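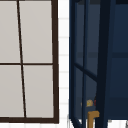
Trillwood Controls Group, Simulation and Safety Desk

Our Jernwood rule pack is the bit of kit I get asked about most! It loads the house rules for a robot arm into your simulated kitchen, so you can try things out before any metal moves. I keep two rules switched on all the time: hold to 30 percent speed near glass, and stop if the arm loses track of a shelf edge. Thijs Segers wrote the cabinet checks (tall uprights and thin rods are a pain, trust me) and we ran some 500 reaches on them in July. Each license covers two seats. Keep your run logs with the risk assessment, please.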